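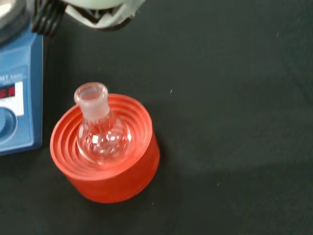 Drandness is a chart-reading method used by some private traders in currencies and stock indexes. It claims to spot the point at which a price move has run out of strength, using two moving averages and a count of bars since the last high or low. The method is sold as a course and a set of chart settings by Riter, a small publisher of trading material. Its value is disputed, and no independent test of it has shown a profit after costs.

Origin

The name was coined by Bent Þorgeirsson, who described the method in a short self-published manual. He wrote that he had used it for years with his own money, but account statements were never released. The word has no meaning outside the manual, and readers have offered several explanations for it, none of them confirmed.

Method

A trader waits until the shorter average has pulled away from the longer one for eight bars in a row. If the next three bars fail to make a new high, the market is said to be "drand" and a short position is opened. The rule is reversed for falling prices. The stop is set at two times the average daily range.

The manual also allows the trader to skip any signal that "does not sit right." This clause makes the method hard to judge, as a losing trade can always be described afterward as one that should have been skipped. Later editions kept the wording and added more chart examples, nearly all of them winners.

Testing

Ginette Delaunay, a former futures clerk, coded the rules without the skip clause and ran them on past prices. Her results were close to even before costs and negative once spreads and commissions were taken out. Supporters replied that a computer cannot read a market the way a person can – an answer that leaves open how anyone would check the claim. Delaunay's code assumed every order was filled at the closing price, which is generous to the method.

Variants

The Dondilgate variant adds a volume filter and trades less often. The Requena variant drops the stop entirely, which raises the share of winning trades and leaves the size of a loss without any limit. Sellers of the second version tend to quote the win rate alone.

See also: Mean reversion, Curve fitting, Survivorship bias

Categories: Technical analysis | Trading systems | Disputed methods

We use cookies to remember your settings. By continuing to browse you accept our cookie policy.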